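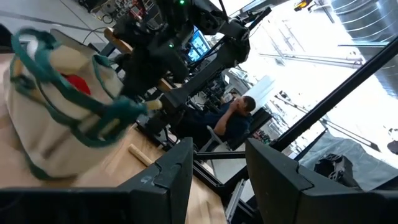 Thread on keeping a two-arm robot cell going, for anyone about to be handed one. I look after ours. I was told it would take "a few minutes a day", and I'd like to meet whoever timed that.

18 October? No, properly, for the record: October 18, 2019. I'm dating this because everything below will be wrong after the next firmware update.

2/ The setup. Two black arms facing a wooden table, aluminium rail for mounting, black poles around it, a small camera at the wrist, a monitor next to the whole thing. The control software is from Overo. The gripper fingers are from Lachance. Neither firm seems to have met the other.

3/ The job this month is bags. Canvas tote, teal straps, things inside. The brochure line is that the cell "handles soft goods". I have learned to ask what soft goods, in what position, and how many times in a row.

4/ A box stays where you put it. A tote slumps. The straps go wherever they like and they are different every single time. So if your arm is even slightly off, you find out on a bag long before you find out on a box. I'd recommend one as a test for that reason alone. Cheaper than the calibration target they tried to sell us, too.

5/ Morning checks, then. Mine, not the manual's. The manual's list has 12 steps and the first is "ensure area is clean", which I'm sure took a meeting.

6/ Power up one arm at a time. Wait for the lights to go green and then wait a bit longer. Green means the drive is awake. It does not mean the arm knows where it is. I have been caught by this and I'm not going to say how often.

7/ Then home both arms with nothing on the table. Yes, nothing. Yes, even if you only cleared it last night. Somebody will have left a bit of dowel out.

8/ Then fingers. Ours are stepped at the tip, and the step is where the wear goes. Run a thumbnail along it with the power off. If it catches, take the finger off and look at it under a lamp. If it's only a grey scuff, leave it alone. I changed a pair over a scuff once and spent the afternoon re-teaching the grip for no gain at all.

9/ Lachance say fingers are good for 400 hours. I don't believe it, in either direction. One set felt sloppy well before that. The set before it went on for ages and I only swapped it out of guilt. Hours are a poor measure when half of them are spent standing still while a person reads an error message.

10/ Finger screws: there's a torque figure in the manual, use it. Don't do them up by feel. My feel and the next person's feel are different tools. Put a paint mark across the head and onto the finger, so you can see from the chair if one has turned.

11/ Cables. If you read one post in this thread, make it this one. Nearly every fault I've had that was called "software" was a cable. The bit that fails is where it leaves the clamp and starts to bend, usually at the second joint.

12/ Move the arm by hand to both ends of its travel, slowly, drives off, and watch the cable the whole way. It should never go tight and it should never rub on a bracket. If it does either, move the clamp. Don't add another cable tie. There are already enough cable ties.

13/ Same goes for anything crossing the floor. A thin black cable on grey concrete is more or less invisible. I've asked for a cover strip and been told it's on order. It was on order in December as well.

14/ Camera. Wipe it with a proper lens cloth and check the bracket for play. A loose bracket looks exactly like a bad calibration, and you can waste a day recalibrating something that moves again as soon as the arm does. Bracket first, always.

15/ Things I've stopped doing because I could find no sign they helped: the weekly "deep calibration" from the Overo menu. It takes ages and the numbers afterwards sit within the spread of the numbers before. I kept a note of both for 8 weeks. If someone has data that says otherwise, I'd read it gladly.

16/ Things I was rude about and have had to take back: the Milarora grease. I assumed it was ordinary grease in a nicer tube. The wrist joint does run quieter on it. I still think the tube is silly.

17/ Someone's asked about the light. Ours is long strip fittings overhead, very bright on one side of the cell, duller down by the table. The vendor says the vision "adapts". What it does in our place is treat a pale bag on pale wood as a matter of opinion. Coloured straps help a lot. If you get to choose your bags, choose ones with a strap that doesn't match.

18/ And no, I won't be fitting the extra light ring. I borrowed one. It gave me glare off the fittings and a new set of problems. Move the table first, it costs nothing.

19/ The rail. Aluminium extrusion is lovely stuff for getting going quickly and then it quietly lets go of you. Check the T-nuts. I do ours once a month with the arms parked. Last time I found one I could turn with my fingers, on a machine that had passed its self-test that morning.

20/ Which brings me to the self-test. It tests that the motors answer. It does not test whether the frame is bolted together, whether the bag is where it should be, or whether your clamp has slipped. The tick on the screen is very large for what it covers.

21/ Spares worth having on the shelf: one set of fingers, one wrist cable, a handful of the right screws, fuses. Spares I was sold and have never touched: a second control board from Flurkberg, still in its bag. It cost more than my first car. Perhaps it will save us one day and I'll post an apology.

22/ Keep dead parts away from good ones. We put a tarp over kit that's out of use and I've started tying a label on anything that comes off an arm, with the fault written on it in plain words. "Broken" is not a fault. "Slips when gripping cloth" is.

23/ Somebody has to sit there and watch it. I know that isn't the sales pitch. A good part of looking after this cell is a person in a chair, hand to face, looking at the workspace and waiting to see which way the strap goes. Budget for the chair.

24/ A few replies say I should let the system learn its way out of all this. Fine, maybe. It can't learn its way out of a loose screw. Get the mechanics steady first and then show me the clever part, on a bag it hasn't met, with me picking the bag.

25/ Question from a reply: how long does the morning round take? About 8 minutes if nothing's wrong. So, a few minutes a day, as promised. I haven't had many mornings where nothing's wrong.

26/ Next job is re-routing the wrist cable on the left arm, as the clamp's in the wrong place and I'm fairly sure I put it there. I'll add to this thread once it's done, with the clamp position measured from the joint so you can copy it or tell me it's daft.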